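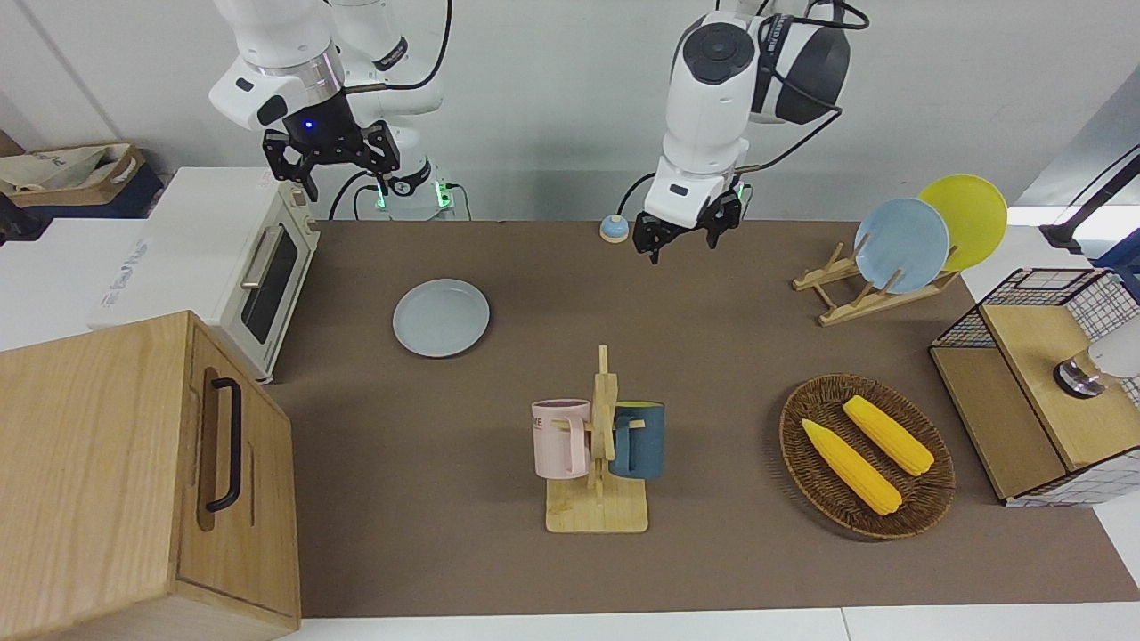 Hornelden Student Robotics – Kitchen Table Tips for Kodeck Members

Print this page | E-mail this page

976 shares | 2 comments

Last revised 8/14/20

The following tips have been gathered for students taking part in Kodeck, the household robotics project at Hornelden. They concern the practice kitchen: how the table is laid, which household articles suit the grippers, and how everything is to be cleaned and put away. They should be read together with the safety sheet issued at enrolment, which they do not replace. Members preparing an entry for the Skorero are asked to pay particular attention to the section on plates.

Much of what follows applies to any kitchen. A mug that is awkward for a gripper is often awkward for a person with stiff hands, and several members have reported rearranging a cupboard at home after a term on the project.

Laying the table

Begin with the mat. It should lie flat and square to the arms, with a strip of white table left showing along the front. A mat that has been stored rolled will lift at the corners, and should be left under a weight overnight before use. It must not be taped down, as the adhesive marks the table top and is tiresome to remove. Where tape has been used in the past, a little cooking oil on a soft cloth, left for a few minutes and then wiped away with warm soapy water, will take off the residue.

The mat is brown and has a dull surface. This was chosen after the project's first, glossy mat caused difficulty under the ceiling lights. Students who wish to practise at home may use the back of an offcut of lino or a plain desk mat. Patterned tablecloths should be avoided.

Place large articles first. The toaster oven goes on the left with its door towards the middle of the table, and the wooden box with the black handle goes in front of it. The mesh shelf goes on the right. Small articles may then be set out in the space between. Working in this order avoids having to lift a heavy article over crockery that has already been placed.

Check that each door can open fully before anything is put near it. A door that strikes a plate halfway through a task spoils the run and very often the plate.

Mugs and the mug tree

A mug tree is preferable to a row of hooks. It may be turned to offer the handle at a convenient angle, and it may be carried to the sink with the mugs removed. The post should be upright and the pegs firm. A loose peg can be secured with a small amount of wood glue worked into the hole with a cocktail stick; wipe away the surplus at once and leave the tree on its side until the next day.

Hang mugs on opposite sides of the post so that the weight is balanced. A tree carrying two mugs on the same side will tip when one is touched. If the base slides, a square of non-slip drawer liner cut slightly smaller than the base will hold it.

Mugs in plainly different colours are easier to work with than a matching set. Pale pink and dark teal serve well together. Students bringing a mug from home should choose one with a handle wide enough to hang freely, and should not bring anything of sentimental value.

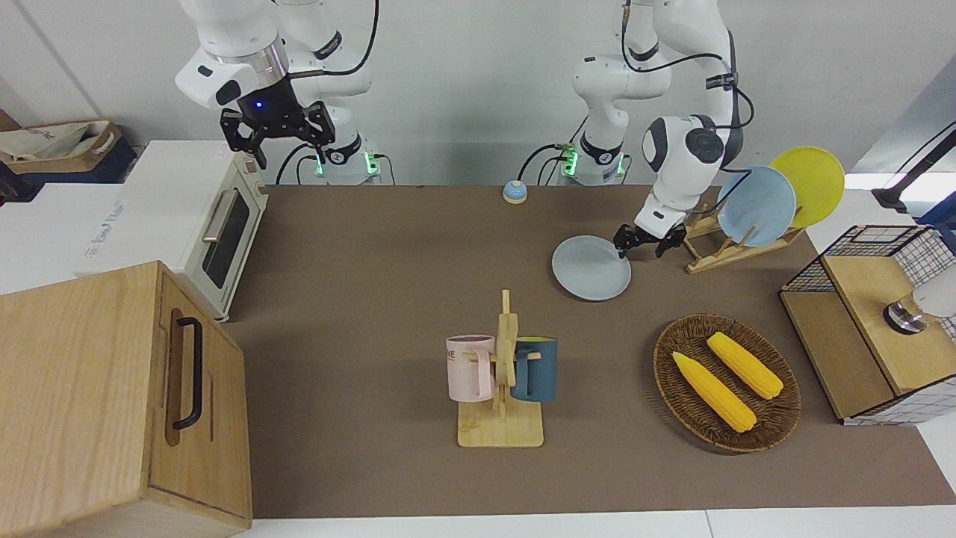
Handles should be set before the arms are switched on. Once a session has started, any article that needs moving is to be reported to the session leader, who will pause the arms. Reaching across the mat to straighten a mug is the most common breach of the table rules and is treated seriously, however small the adjustment.

Plates and the drying rack

The wooden rack stands towards the back on the right. Plates should lean the same way and should not touch the articles beside them. Where two plates overlap, put the one that is to be moved first nearer the front. Plates of clearly different colours, such as light blue and yellow, allow an instruction to be given in plain words without confusion.

Wooden racks suffer if they are left standing in water. Wipe the slats after use, stand the rack on its end to dry, and rub it with a little food-safe mineral oil once a term. A rack that has turned grey can usually be brought back by light sanding along the grain with fine paper, followed by the oil. Olive oil is not suitable and will go sticky.

A plate lying flat on the mat is harder to pick up than a plate in the rack. The rim offers the fingers very little to hold. In the Skorero practice rounds, teams are advised to choose a plate with a raised rim and to try the approach slowly from one side before attempting it at full speed. Shallow dishes with a definite lip are a good second exercise. Very thin rims, glass plates and anything chipped should be left in the cupboard. Chips in the rim are found most easily by running a dry piece of kitchen paper round the edge and noting where it catches.

The basket

Woven baskets are light, inexpensive and forgiving. A gripper that comes down a little too far will meet something with some give in it. The basket on the practice table holds two ears of corn, which are a pleasant shape to grasp and may be laid side by side with a gap between them for the fingers. Members should leave that gap. Where the ears are pushed together, the first attempt tends to disturb both.

Baskets gather crumbs and dust in the weave. Use a dry paintbrush kept for the purpose, then a barely damp cloth. Do not soak a basket, and do not dry it on a radiator, where the cane will become brittle and split at the rim. A loose end may be tucked back with the tip of a blunt knitting needle.

The toaster oven

The oven on the practice table is to be kept unplugged during all student sessions. It is there for door and loading exercises only. The glass should be cleaned before each session with warm water and a drop of washing-up liquid, and dried with a lint-free cloth. Fingerprints on the glass show up badly on the recordings. Bicarbonate of soda mixed to a paste will lift older marks; avoid metal scourers and any spray cleaner near the control knobs.

Door handles should be checked for play. Take hold of the bar and try it gently in each direction. If it moves, tighten the fixings by hand with the correct screwdriver and stop as soon as they are snug. Over-tightening on plastic will crack the surround.

Cables

Cables cause more lost time than any other matter in this guide. The cables on the arms hang in loops on purpose, so that each joint may move through its range. These loops are not to be shortened, tied back or tidied in any way. Straps on the arms are to be left as found.

Loose cables belonging to other equipment are a different matter – they should be coiled loosely, fastened with a reusable tie and kept clear of feet. Do not wind a cable round the hand and elbow, as this twists it. A strip of masking tape with the name of the equipment written on it, folded over the cable near the plug, will save a good deal of tracing under tables.
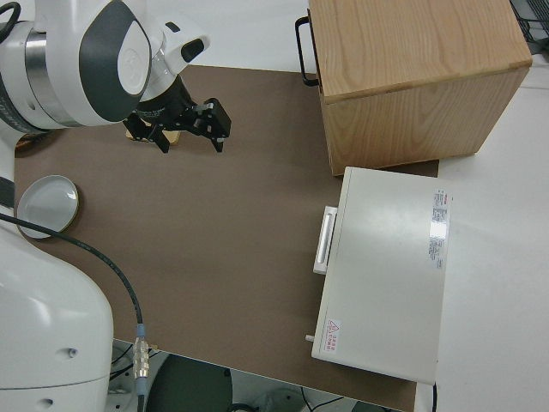 What should be done if a cable is lying on the mat when the session is due to start?

Leave it in place and inform the session leader. Certain cables pass over the table as part of the normal arrangement, and it is not always clear to a new member which these are. The session leader will decide whether it needs to be moved, and will do so with the arms switched off.

Wooden boxes and mesh shelves

Boxes with a bar handle are useful for opening practice. The handle should stand far enough from the door for fingers to pass behind it. A door that sticks may be eased by rubbing a plain white candle along the edge that binds. If it still sticks, the box may be standing on an uneven surface; folded card under one corner will often cure it.

Mesh shelves should be wiped with a dry cloth and checked for sharp wire ends, which can be covered with a short length of sleeving. Containers laid on their sides on the upper board should be tested for rolling before the arms are started.

Recordings and the run book

Every attempt is entered in the run book, whether or not it succeeded. The project has set itself a target of 2000 entries for the year, and incomplete entries cannot be counted towards it. Write in ink. State the article, the arm used and what happened, in a single line where possible. Remember that right and left refer to the robot's own arms as it faces the table, and so appear reversed to a student standing in front. Entries that do not follow this rule have had to be struck out.

Comments on the quality of the attempt are welcome but should be kept to the final column.

Clearing away

Switch off the arms and wait for the session leader's word before touching the table. Remove the small articles first, then the rack and the tree. Crockery is washed by hand, dried and returned to the cupboard in the Bashir workshop. Corn is returned to the basket, and the basket to the lower shelf. The mat is wiped with a well wrung cloth and left flat – it is never to be folded.

Tools borrowed from the Bashir workshop must be signed in before the group leaves. Members with 3 unreturned items against their name may not borrow again until the matter has been settled.

Corrections to this page, and further tips from members, may be sent to Ebere Fashola, project tutor, by way of the Hornelden office. Tips that have been tried in a session are given preference. Please state which article was used and how long the repair has lasted.

Print this page | E-mail this page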